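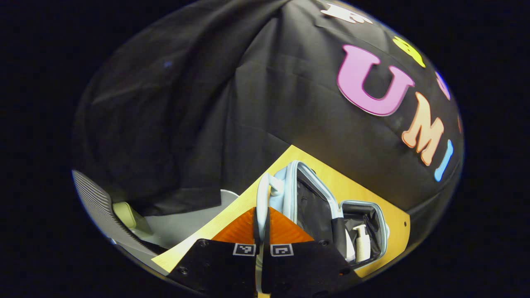

# Carora method

The **Carora method** is a way of teaching robot arms to handle soft bags and pouches by having people do the job first with a hand-held gripper. It was worked out by Marijke Hendriks and colleagues at the Skarnov robotics lab, and its first full description is dated 2021-03-27. The method is best known for its work on zippered pouches, a wonderfully stubborn kind of object that folds, sags and changes shape almost every time it is touched.

## Background

Much early work on robot grasping dealt with rigid things such as blocks, cans and mugs. A rigid object has a pose that can be written down in a few numbers, and a grasp can be planned from there. A pouch has no such thing. Its opening may gape or close up, its lining may bunch, and a bottle inside can tip over when the fabric around it moves.

Hendriks had earlier worked on Plernix, a planner that tried to model cloth as a mesh of small springs. Plernix could fold a towel very nicely, but it was slow, and it struggled with anything that had a zipper or a strap. Carora dropped the mesh and went straight from camera images to finger motion.

## Collecting demonstrations

The person giving a demonstration holds the gripper and works as they normally would: finding the handle, steadying the pouch, reaching in. A camera on the tool records the whole thing from just behind the fingers through a very wide lens, so each picture is round, with black corners. The fingertips stay in view, along with a good stretch of the table and whatever lies beyond it.

The fingers are flat black plates with orange ridged pads on their inner tips. Each finger carries a square black-and-white marker just below the pads. Software reads the two markers to work out how far apart the fingers are, a neat trick that does away with a separate width sensor and its wiring.

In the pouch task, a light blue pouch lies open on a yellow wooden tabletop with a small white pump bottle standing inside. The handle loop is at the left end. Black fabric hangs behind the table, and the colorful letters along its right side, "UMI" among them, are kept in the training images. Hendriks argued strongly against cropping out backgrounds, and later tests backed her up: policies trained on tightly cropped views lost track of the table edge far more often.

## Training

The main training set holds 733 demonstrations. Each one is cut into short clips, and the network learns to predict the next few finger motions from the clip before it. Motions are stored relative to the gripper's own position, so the network never needs to know where the robot's base is. The same trained policy can then be moved to a different arm with only a change in the mounting plate.

Two things are varied on purpose during collection:

- how far open the pouch is at the start
- where the handle lies in relation to the bottle

## Results

The method was tested on a Boersma arm in 238 trials, using pouches left out of training. The arm took hold of the handle and lifted the pouch with the bottle still inside in roughly three out of four trials. That was a thrilling result for a system with no model of cloth at all! Plernix, run on the same pouches, finished fewer than half.

Most failures came from black linings, where the camera had little texture to work with, and from straps that slid between the pads and the handle. Adding 6 extra lamps helped with the first problem. The second remains open.

## Later work

In February of the following year the Skarnov group began a larger collection, with a target of 1000 demonstrations covering backpacks and drawstring bags. Drawstrings have proved especially hard, as the cord often leaves the camera's view behind a finger.

## See also

- Imitation learning
- Deformable object manipulation
- Fiducial marker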